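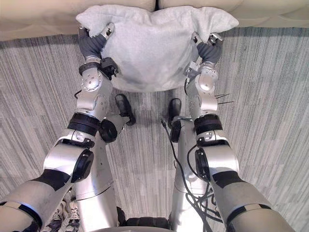 *A white pillow against a cream sofa.*

I read the last page of *The Salt Ledger* at 3 in the morning, and then I did what I always do with the last page of a book, which is turn it over to see if there was more. There wasn't. There was a blank page, and on it somebody had written in pencil, very small: "Skip to 242. He lied to you."

Now, I should say this was a library copy. Ullthorpe has one library and it's the size of a shoe store (it used to be the shoe store), and the people who borrow 792-page novels about salt traders could all fit in my car. So I lay there in the dark thinking, okay, which one of you was it?

And then of course I got up, put the kettle on and went to 242.

I remembered 242. It's the chapter in Clunda, the harbor town, where the old clerk tells his daughter he burned the letters. It's a lovely scene! I'd cried a bit, the first time, on the bus. But reading it again with my tea I saw he never says he burned them. He says, "They're warm now, wherever they are." I had put the fire in all by myself.

In the margin, same pencil: "See?" 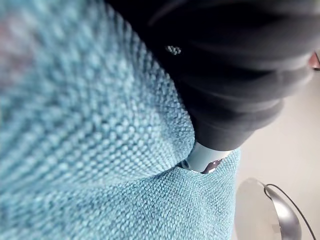
**M. Jireš**

Well, I couldn't leave it at that. I found a pencil of my own - it took a while, I'm a pen person - and I wrote underneath, "Then where are they?" I felt terrible about it for the whole walk to the library. I've never written in a book that wasn't mine. I pushed it through the return slot and practically ran.

I gave it 12 days. I told myself I was going in for a cookbook, and I did take out a cookbook, a big heavy one about soups, and I carried it around with me while I drifted over to fiction. The *Ledger* was back on the shelf, one place over from where it should've been. I stood there and opened it to 242.

"Under the floor in Sisex," it said. "You walked over them in the second chapter. Everybody does."

I had no memory of a floor. Sisex I remembered only as a place they changed horses, with bad weather and a long argument over a bill. I'd skimmed it, if you want the truth. I'd been in a hurry to get to the sea.

The woman at the desk looked at the book, and then at me, and asked didn't I just have this one? I said I'd missed a bit. She stamped it without another word and slid it across with the soups on top.

It was raining by then, so I sat down in the chair by the window, where the boots used to be, and started over from the first line. I had my pencil with me this time. I got as far as the horses before they turned out the lights.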